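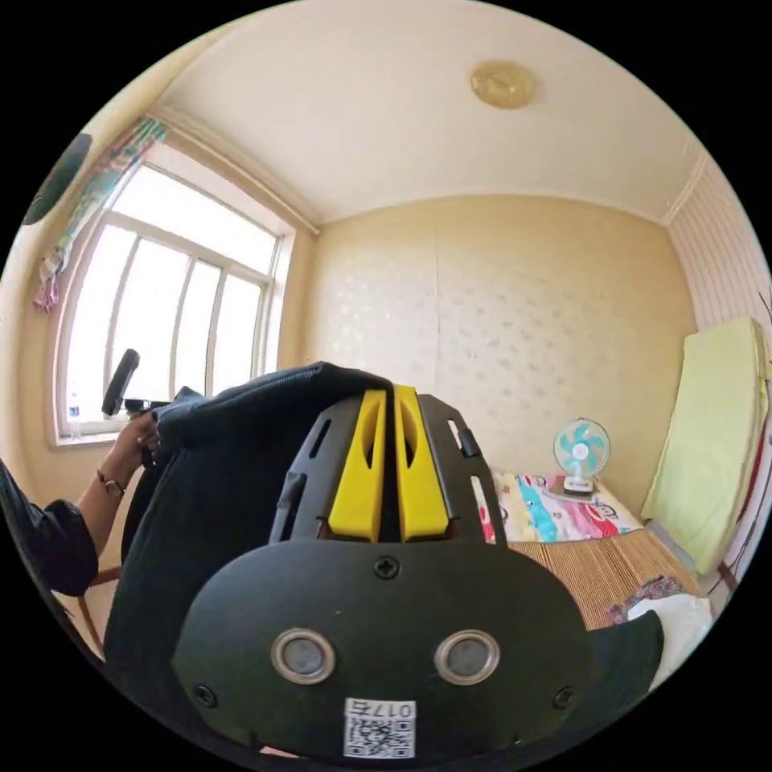
关于我们

Pusside是一家从事作业自动化的技术公司,业务集中在软质物品的整理、收纳与分拣。公司主体设在Fatotberg,负责机构设计与控制软件;Rumton为现场部门,负责操作数据的采集与客户工位的改造。

业务范围

公司承接三类工作:手持夹爪与末端执行器的设计制造,人工操作数据的采集与标注,以及布料、箱包类工位的半自动化改造。不承接整厂规划,不提供人员外包。

软质物品没有固定外形。同一只布袋,两次提起时的轮廓不同,拉链的走向也不同,按固定坐标编程的设备在这类物品上停机率偏高。我们的做法是由操作员手持夹爪完成动作,记录夹持位置、开合量和运动轨迹,再用于控制模型的训练。采集在普通居室和工作间进行,不搭建专用场景,光线、家具和杂物保持原状。

产品与平台

Boonchu是公司的数据与控制平台,现行版本分为采集端和工位端。采集端处理手持夹爪的记录,检查时间同步、画面完整性和夹爪开合信号,不合格的片段退回重录。工位端运行在客户现场,接收任务清单,驱动机械臂执行,遇到置信度低于设定值的动作时暂停,转交当班人员处理。

平台目前收录503种操作任务,按物品类别和动作类型编号。任务说明由现场部门编写,开发部门不得单方面修改。

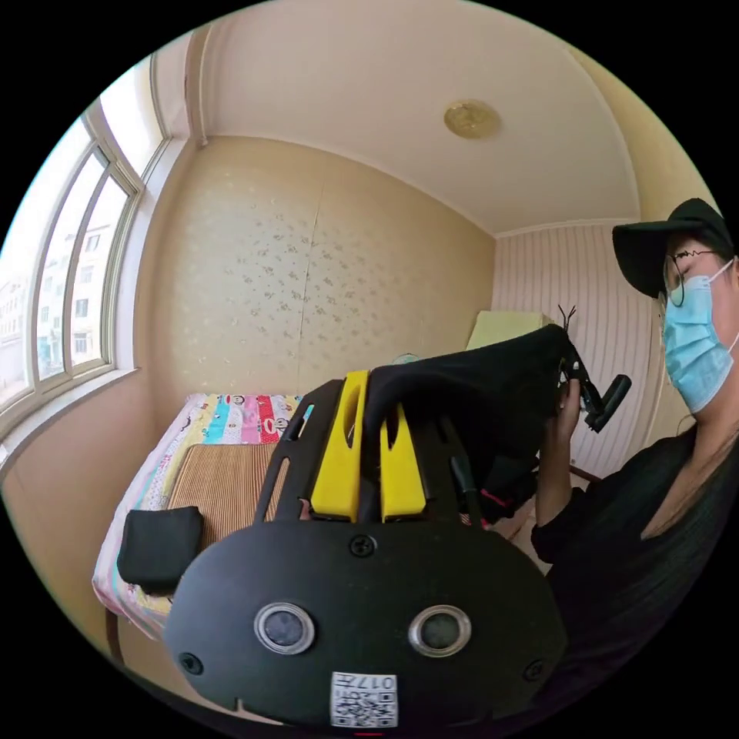
采集作业的单次连续时长不超过2小时,两次之间须安排休息。夹爪的重量由单手承担,腕部负荷是排班时首先核对的项目。操作员可以因疲劳或物品状态不合适中止任务,中止记录不计入个人差错。

岗位的变化

工位改造之后,原有岗位的内容会发生变化,客户方员工通常最关心这一点。根据我们的项目经验,变化主要有以下几项。

重复性抓取减少,异常处理增加。改造前,分拣人员的大部分时间用于抓取和翻转;改造后,这部分由设备承担,人员转为处理缠绕、错放、拉链卡滞等情况。工作的体力强度下降,注意力要求上升。部分员工适应较快,也有员工反映等待时间过于零散,班次中难以安排其他事务。我们据此修改了工位端的提示方式,将低优先级的异常合并后再行通知。

技能要求改变。当班人员需要能读懂任务编号、判断暂停原因、手动复位夹爪。培训周期为6个工作日,其中4天在本人所属的工位上进行。培训计入工时,由客户方支付,此条款写入合同。

考核方式需要调整。人机混合工位的产量不能继续按个人计件。我们要求客户在设备上线前公布新的考核办法,未公布的项目不进入试运行。

岗位数量由客户决定,我们不作承诺,也不在投标文件中以裁减人数作为收益指标。收益测算只列停机时间、返工率和单件节拍。

记录与隐私

采集设备的视野较宽,操作员的面部、手部及室内陈设可能进入画面。参与者在作业前签署书面同意,可要求查看和删除本人出现的片段。面部区域在标注前作模糊处理,原始记录与标注数据分开存放,访问须登记。数据不用于考勤,也不用于个人绩效评定。

组织

Fatotberg设机构、控制、平台三个小组。Rumton设采集组和工位组,操作员均为直接雇用。两地每年10月互换部分岗位,开发人员到现场参加采集,操作员参与任务说明和夹爪手柄的评审。现行夹爪的指部开孔和手柄角度,均按操作员的评审意见作过修改。

合作

工位改造项目从现场勘查开始。请在来函中注明物品类别、日处理量、现有班次安排,以及是否已就改造事宜与员工沟通。未经沟通的项目,我们先提供说明材料,勘查顺延。

本页更新于2019年2月13日。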